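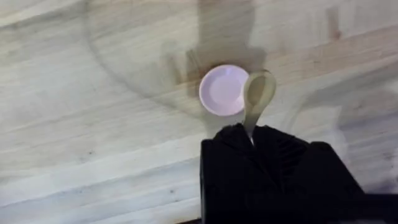 A Place for the Small Plate

I have owned too many dinner plates and too few small ones for most of my life. The small plate is what I take from the shelf for a slice of bread, for half a pear, for the biscuit that goes with tea at 4 in the afternoon. A pale pink one on light wood looks calm to me, and it asks for very little food to look complete.

When I moved to Vollel, I began to set my table with small things only. A spoon in a cream color is softer to the eye than a steel one, and it makes less noise against the rim.

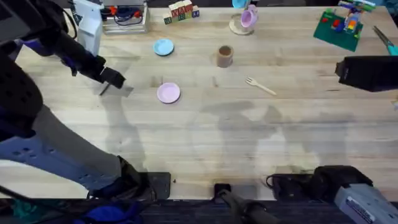 Kunska Home Quarterly – Issue 7

Two plates are enough to begin. I like a light blue one next to a pink one, because the colors are different but equally quiet. They should be close in size. On a long wooden table with a visible grain you don't need a cloth under them, only some free space on each side.

At the Bellamus market in March I looked through a pile of maybe 600 plates, many of them without a partner. The seller told me that people want complete sets and leave the single ones. I bought four singles and paid less than for one new bowl.

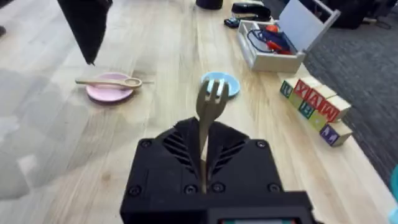 Wooden spoon across the pink plate, wooden fork by the blue one.

Wooden cutlery needs a little more care. I wash mine by hand, dry it at once and leave it flat overnight. Once a month I rub in a thin coat of oil and wait until morning. A long handle may rest across the plate between courses – my grandmother would not have allowed it, but I find it practical.

A table in daily use also collects other objects. The stapler, the alphabet blocks and the open box of cords all have their reasons to be there, and I don't clear them away for every meal. I only move them toward the edge, so that the plates have their own area.

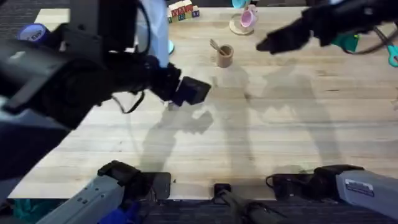

Light wood, with a folded green cloth and teal-handled scissors at the side.

For the cloth I have one rule: it is folded before anybody sits down. Green goes well with pale wood, also when the rest of the table is pink and blue. Mine came from Zaidi, a small shop near the station, where the owner cuts the fabric to the length you ask for and lets you sew the hem yourself. I sewed it in one evening, and the corners are still not quite straight.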